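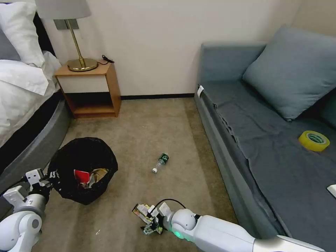
The right gripper with a snack wrapper, the left at the wastebasket, during the club's room tidying task.

2 min read

Driltum, the student robotics club, has moved on to its spring project: picking up litter in a furnished bedroom. The two-armed robot has to clear the floor and put everything in the wastebasket. Wrappers are the hard part – they crumple differently every time, and the grip has to be set again.

Teodora Babić leads the team of four, who have logged 921 attempts so far. Bottles are next on the list, then anything left on the sofa.

The club meets on Sunday in the Roner building. New members are welcome through April, and no programming experience is needed.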